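Sameck publishes results of two-year flooring adhesive trial in public buildings

PLALTANAU, November – Sameck, the maker of adhesives and levelling compounds for hard floors, has published the results of a two-year trial of Moltix, its low-solvent bonding mortar for natural stone. The trial compared Moltix with a standard cement-based mortar in busy indoor areas. The full report can be requested from the company's technical office from today.

The trial covered 975 square metres of stone floor in three public buildings in Plaltanau: the district library, the entrance hall of the bus station and the ground floor of the municipal baths. Each floor was divided into test bays. Half of the area was laid with Moltix and half with the standard mortar, using stone from the same delivery and the same fitters throughout. Joint width was set at 3 mm in all bays.

Measurements were taken by Nwankwo, an independent testing practice, at the start of the trial and every six months after that. Nwankwo was paid a fixed fee agreed before work began and had sole charge of the raw data.

Main results

A total of 332 pull-off tests were carried out over the two years. Bond strength in the Moltix bays met the target value of 1.0 N/mm² in all tests after 28 days. In the standard bays, nine tests fell below the target, seven of them in the municipal baths, where the floor is washed down twice a day.

Hollow areas were mapped by tapping and confirmed by coring where access allowed. At the end of the trial, hollow areas made up 0.6 per cent of the Moltix bays and 2.1 per cent of the standard bays. Most of those in the standard bays lay within 400 mm of a movement joint.

Staining was assessed by eye and by colour meter. Pale limestone is known to darken when mixing water moves up through the slab, and this was seen in the first month in both sets of bays. The Moltix bays returned to within the accepted colour range after five weeks. The standard bays took eleven weeks, and two slabs in the library did not return to range and were replaced. No lasting colour change was recorded in the red and dark stones with either product.

"The difference in the dry areas is small, and we would not want anyone to read more into it than the figures allow," said Mitsuko Hoshino, head of product testing at Sameck. "In wet areas the gap is wider. We think the main cause is the lower water content of the mix, but the trial was not set up to prove this, and further laboratory work is planned."

Laying and curing

The report also records working conditions on site. Moltix stayed workable for 35 minutes at 20 °C, compared with 50 minutes for the standard mortar. Fitters had to mix smaller batches as a result, and the average laying rate was 8 per cent lower in the first week. By the third week the two rates were level. Light foot traffic was allowed on the Moltix bays after 12 hours and on the standard bays after 24.

Lech Pietrzak, who led the fitting team, said the short working time should be made clear to contractors before they order. "On a large open floor it makes no great difference. In a room with many cuts, such as a washroom, you need one person mixing and one person laying, and that has to be in the price."

Below 8 °C the curing time of Moltix rose sharply. One bay in the bus station was laid at 6 °C and took four days to reach walking strength. The product data sheet has been changed and now gives 10 °C as the lowest laying temperature. The earlier sheet gave 5 °C.

Changes to the product

Following the trial, Sameck has made two changes to Moltix. The bag size has been cut from 25 kg to 15 kg to suit smaller batches, and the mixing instructions now state water by weight as well as by volume. The powder itself is unchanged. Bags with the new instructions carry batch numbers from 595 onwards.

The 15 kg bag will be on sale through existing stockists from January. Remaining 25 kg bags may still be used up to the date printed on the side, provided that the revised laying temperature is followed.

A second trial, on outdoor paving and steps, will start in the spring. It will be run on the same terms, with Nwankwo again taking the measurements – the test method is set out in an annex to the report.

Notes to editors

Sameck was founded in Plaltanau and makes adhesives, grouts and levelling compounds for stone and ceramic floors.

Technical questions should be sent to Mingxuan Duan in the technical office, quoting report number 967. Press enquiries should be sent to Austra Kazlauskienė.
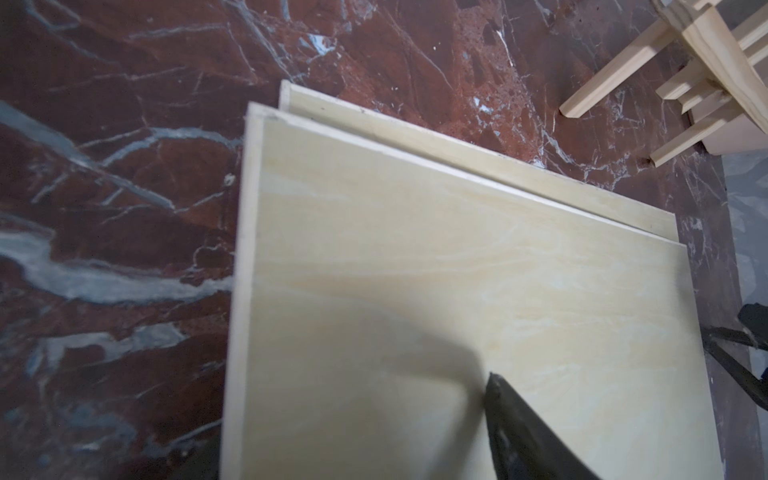 Red marble with pale veining and a polished finish. Picture: Sameck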